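3.2 Gossip items and audience ratings

We coded 1541 celebrity news items posted in September by the Costeser and Trurnildale sites. Of these, 133 reported a falling-out between an actor and a director who had made a film together. Two coders read each item and marked whether it named a source. Disagreements were settled by a third reader.

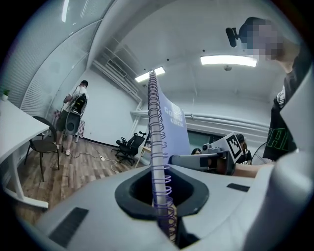 Figure 4. Hand-held grippers at close range.

Only 25 of the items named a source. The rest used phrases such as "it is being said" or "insiders claim." Items of this kind were more common after a film had opened poorly, in line with Kitwood's earlier account. We did not test whether the reported disputes were real.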